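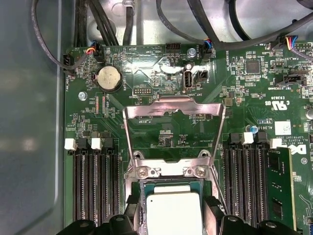

Abb. 1: Prozessor im Sockel, Halterahmen geöffnet, Greiferfinger links und rechts. Blick der Handgelenkkamera.

Praktikum Robotik, Versuch 6: Handhabung von Prozessoren am offenen Sockel
Stand: 2. Mai 2022

Vorbereitung
Gelesen sein müssen die Kapitel zur Kraftregelung und zur Kamerakalibrierung aus dem Skript. Die Aufgaben aus dem Dezember (Greifen von Quadern auf ebener Unterlage) werden nicht wiederholt. Wer sie nicht abgegeben hat, holt das vor dem Versuchstermin nach.

Aufgabe
Der Prozessor wird aus dem Sockel gehoben, in der Ablageschale abgesetzt und wieder eingelegt. Gearbeitet wird in der Steuerumgebung Plovon, zunächst von Hand geführt, danach mit dem eigenen Ablaufprogramm. Der Rechner ist dabei vom Netz getrennt.

Geometrie am Sockel
Die Finger greifen an zwei gegenüberliegenden Kanten des Trägersubstrats. Der Metalldeckel ist kleiner als das Substrat und hat abgerundete Ecken, er eignet sich nicht als Anschlag. Der Halterahmen muss während des gesamten Ablaufs offen stehen. Seine beiden Arme begrenzen den Raum auf der vom Greifer abgewandten Seite, zu beiden Seiten des Sockels liegen die Speicherbänke. Ein gestecktes Speichermodul steht über die Steckplätze hinaus und gehört in das Kollisionsmodell. Kabel werden nicht modelliert, der Arm fährt deshalb nur innerhalb der freigegebenen Zone.

Ablauf
1. Greifer über dem Sockel positionieren, Finger geöffnet.
2. Kamerabild aufnehmen und die Kanten des Prozessors bestimmen.
3. Drehlage des Greifers korrigieren.
4. Senkrecht absenken, Finger langsam schließen.
5. Senkrecht anheben. Seitliche Bewegungen erst oberhalb des Halterahmens.
6. Absetzen, Finger öffnen, Position protokollieren.
Das Einlegen erfolgt in umgekehrter Reihenfolge. Vor dem Absenken ist die Orientierungsmarke zu prüfen.

Hinweise zur Bildverarbeitung
Auf blanken Metallflächen und auf der Platine treten Reflexe auf, in denen die Beschriftung teilweise verschwindet. Schwellwerte nicht an einem einzelnen Bild einstellen. Als Bezugspunkte haben sich die beiden Kreuzschlitzschrauben an der Druckplatte und die weißen Verriegelungen der Speicherplätze bewährt. Die Knopfzelle ist rund und liefert keine Drehlage.

Abgabe
Protokoll im PDF-Format, Programmcode als Archiv, Umfang des Textteils höchstens 3.000 Wörter. Zum Bestehen sind 70 Prozent der Punkte nötig. Fehlversuche werden mit Bild und vermuteter Ursache aufgeführt.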